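Grurkovstead Facilities Help Desk
Ticket 2713
Category: Storage and access / ground floor corridor
Logged by: Maham Tarar, Building Services
Date opened: 04/08/2018
Priority: Medium
Status: Open, awaiting tenant response

Summary of issue
The Brosinwood tenancy has reported that items are being kept in the ground floor corridor and beneath the stairs, and that deliveries to the rear store are being delayed as a result. The tenant requests that the corridor be cleared and that a permanent location be found for anything to be retained.

Initial assessment
An inspection was carried out on the morning the ticket was opened. Cardboard boxes and a number of smaller cartons have collected at the base of the wall near the stairs, along with a large clear water jug and a white cylindrical appliance with a dark grey top. No owner's name has been recorded for the appliance. It is not to be moved until the owner has been identified. The water jug may go to the kitchenette once Zerkari confirms that it is theirs.

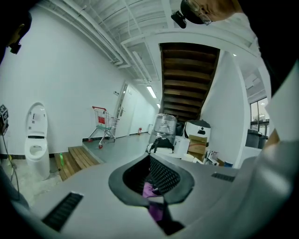
The smart toilet against the long wall is listed under a separate request, number 397, and is awaiting a plumbing date from Idahosa. Until that date is confirmed it may remain where it is, together with the slatted wooden step. The small green bottle left on the step should be labelled or removed. Tenants are reminded that the unit is not connected for use and that the lid should be kept closed.

Action taken
1. Notice sent to all ground floor tenants asking them to claim their belongings within 14 days.
2. Red and white shopping cart referred to Zerkari, who use it for mail rounds, with a request that it be returned to their office at the end of each day.
3. Fire extinguisher on the floor referred to the safety contractor for wall mounting — bracket to be supplied by the building.
4. Cleaning staff instructed to leave the two grey bins by the window for the present.

Update 1
Brosinwood has claimed part of the stack of boxes and has asked for up to 5 days' additional time to sort the contents. The extension is granted. Flattened cardboard is to be taken to the recycling area and should not be placed in the grey bins.

Update 2
Idahosa has advised that the plumbing visit cannot take place before September. Request 397 has been amended accordingly. The owner of the cylindrical appliance has still not come forward — a second notice has been issued.

Next step
Reinspection by M. Tarar when the notice period ends. Unclaimed items will be tagged and transferred to the basement cage. Replies should quote the ticket number.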